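Soft Water, Hard Sell

Halvard Solberg keeps a kettle element on his desk, furred white to the thickness of a pencil. I asked whether it was there to impress customers. "It's there because I haven't thrown it out," he said.

He has been putting in and ripping out water treatment in Midau for 13 years, and I went to see him with a fairly low opinion of the trade. My own introduction to it was a young man at the door in July with a dropper bottle and a glass, who added something to my tap water, watched it turn cloudy and looked at me as though I'd been feeding it to children. I had, of course. They seemed fine.

"The dropper trick is real chemistry," Solberg said. "It's showing you calcium and magnesium. What he's counting on is that you'll see cloudy and think dirty."

Midau's water comes off the Sulovberg, which is mostly limestone, and nobody disputes that it's hard. It leaves rings and it kills kettles. The question I wanted answered was how much of that is a problem worth a few thousand dollars, and how much is a problem worth a bottle of vinegar.

Solberg's answer moved around a bit. For hot water tanks he is firm: scale builds up, recovery slows down, and an electric element buried in the stuff will burn out early. For dishwashers he thinks the salt compartment that many of them already have does the job, if people would fill it. For skin and hair he went vague, and I pushed him on it, as the brochures lean on skin and hair harder than anything else.

"Some people say they feel a difference," he said. "I'm not going to tell them they don't."

Would he put it in writing?

"No."

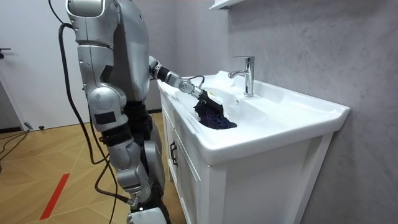 Perrine Barbier told me over the phone that she'd had a softener for five years, that her towels were exactly as scratchy as before, and that she would still never give it up, as the shower door stayed clear and she used half the detergent. I put this to Solberg as evidence that people talk themselves into things. He took it the other way.

"Half the detergent is right," he said. "That's the one I'd have told her to expect. Scratchy towels, she's probably still using too much. Soft water doesn't need it and it doesn't rinse as easily when you overdo it." I said this sounded convenient. He said it was a measuring cup and a bit of patience, and I could try it at home for nothing.

We got on to magnets. There is a device sold here as the Sarmiento, two grey halves that clamp around the incoming pipe, and my neighbour swears by his. It costs little, needs no salt and no drain, and according to its leaflet it "realigns" the minerals so that they pass through without sticking. Solberg has taken a good many of them off. I asked whether the pipes inside were clean.

"They looked like pipes," he said. "I couldn't have told you which ones had a magnet on."

I'll give him credit for being equally rude about some of what he sells himself. He fits the Saltholm cabinet softener, and he thinks the top model is a waste of money for most households. It has an app. The app tells you that you need salt. "You can lift the lid," he said. He also dislikes the lease plan, under which a customer pays monthly for 72 months and then is offered the chance to buy a machine that is six years old. He no longer handles the leases, though he did once, and he didn't try to dodge that when I brought it up.

"I made decent money on them. I'd rather you printed that than have somebody write in."

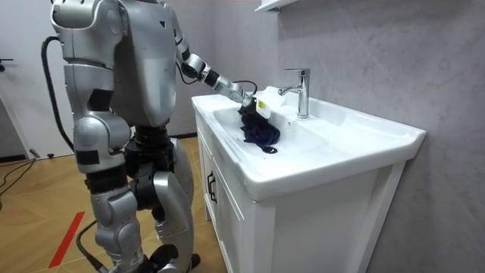

Sizing is where he thinks most people get fleeced. A unit too big for the house regenerates seldom and sits there stale; one too small runs through salt and sends it down the drain, and the seller profits either way. He wants to know how many people live in the place, what the tested hardness is, and which taps will be treated. The last of these gets skipped. An outside tap shouldn't be on soft water at all, and plenty of installers leave the kitchen cold line hard for drinking. The bathroom is harder to call. I mentioned a white vanity and basin, the sort in the picture, and asked if anybody would notice scale on it. "On white, you won't see it for ages," Solberg said. "You'll feel it first, with a fingernail. Black taps, you'll see it by the weekend, and then you'll phone me."

Salt was the part of our conversation where he got least comfortable. A softener swaps calcium for sodium, the brine goes to the sewer or the septic bed, and from there it goes wherever water goes. I asked whether a town full of softeners was a good idea. He said he'd thought about it. He said modern units use less than the old timer-driven ones, which I'm willing to believe, and that a household could soften the hot side only, which cuts the volume a lot. Then he said that if the town ever softened at the plant he'd be out of work and probably shouldn't complain.

What would he do with a tight budget? Get the water tested by a lab that sells nothing else. Drain the tank once a year. Keep it below 70 degrees, where scale comes out of the water faster, while keeping it hot enough to be safe. Vinegar in the kettle. After that, see if you're still annoyed.

I tried the vinegar when I got home. The kettle is better, and the kitchen still smells of chips.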